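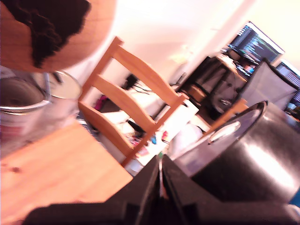 Two metal cans on a pine tabletop, and a black container.

Gevdale's next quiet graphics card breaks cover ahead of launch

11/27/23 – 3 min read

If you have been waiting patiently for Gevdale to do something new at the small end of its graphics card range, you'll be pleased to hear that the wait is nearly over. The company has confirmed the Olvera 3, a short, two-slot card meant for compact cases, and it has shared enough of the details that we can finally stop guessing (and we have been guessing since June, as our regular readers will remember all too well).

The big news is the cooler. The first two Olvera cards were lovely little things, but they did get noisy once a game had been running for a while, and plenty of you wrote in to tell us so. Gevdale has gone back and redrawn the whole heatsink, with a thicker base plate and wider spacing between the fins, and it has swapped the pair of small fans for a single larger one that stays switched off until the chip reaches 63 degrees Celsius. For email, movies and a bit of photo editing, that should mean no fan noise from the card at all.

The fan itself comes from Ekirlow, a name that will be familiar to anyone who has built a quiet PC in the past few years. It's held on with four ordinary screws, so you can take it off and clean it without disturbing the heatsink underneath. We wish more companies would do this! Dust is what finishes off so many good cards, and a fan that comes away easily is a fan that gets cleaned.

"People who buy a small card usually keep it on the desk, right next to them," said Thérèse Cloutier, product manager for the Olvera line. "They hear everything. We spent most of this year on the sound, and I would much rather talk about that than about clock speeds."

She did talk about clock speeds a little, bless her, when we pressed. Out of the box the card boosts no higher than the Olvera 2 did, though Gevdale says it should hold that speed for longer before heat pulls it back. Owners who like to tinker will get a new version of the Stelturau tuning tool, which now lets you draw your own fan curve and save it to the card, so your settings stay put if you move it to another machine. The power limit is still locked, and Cloutier told us there are no plans to change that – a pity, but hardly a surprise on a card with one modest power connector.

There will be a first run of 1,000 cards, sold through Gevdale's own store, with other shops to follow once those are gone. Each one comes with a short bracket in the box as well as the full-height one, and a 99-page printed manual, which made us smile. We can't remember the last time we had a proper manual to read over coffee.

Gevdale hasn't settled on a price yet, and Cloutier wouldn't be drawn on whether it will match the Olvera 2. A review card has been promised to us, and we'll be running it in the same cramped little case we used for the last two, side panel on.

Contact us | Copyright 2023, all rights reserved | Back to top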